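Sibiya Printed Finger Set for Parallel Grippers
Sold by Ornavholm
Last updated: August
14 shares | 2 comments

The Sibiya set is a pair of replacement fingers for small tabletop arms. It is made for pick and place work with light desk items, and for training benches where people work close to the arm. Fingers are sold in pairs only. Do not mix a new finger with an old one.

What you get
Two fingers, left and right
Mounting screws and a hex key
Printed inspection card
Inspection sheet to keep with the cell

Before first use
The fingers change the reach of the gripper and the shape of the part that can pinch. Your existing risk assessment was done with the old fingers, so it has to be reviewed. A supplier's declaration does not cover a change made on site. Write down the finger type, who fitted it and who checked it. The person checking should not be the person who did the fitting.

Set the tool length again after mounting and run the first cycles at reduced speed, with one person at the stop button. Keep the grip force at the lowest setting that holds the part. We set ours to 50 newtons as an upper limit for bench work and most parts need far less.

Wide opening is the normal approach position over a tray or table edge. Keep hands out of the gap between the fingers whenever the arm has power, including when the program is paused.

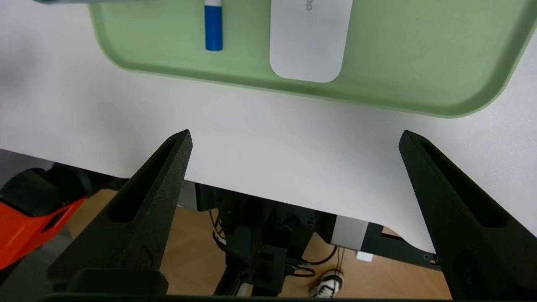

Fingers spread at the edge of the table, with the green tray beyond.

Floor and cables
Mark the reach of the arm on the floor as well as on the table. People tend to judge distance from the tabletop and forget their feet. Cables under the table should be tied back with enough slack for full travel – check this by moving the arm slowly through its whole range.

Inspection
Look at both fingers at the start of each shift. Replace the pair if you find a crack, a chipped tip or a loose screw. Replace it anyway after roughly 600 hours of use. Our service desk is run by Unathi Coetzee and she will send a blank inspection sheet on request.

Delivery is 7 working days. Unused pairs can be returned in the original bag.

Comments (2)

Spyros Gashi
Does the card cover the older Pendum mount?

Lwazi Khumalo, Ornavholm
Yes, side two. You need the longer screws for that one, order them separately.

Contact | Terms | © Ornavholm | Back to top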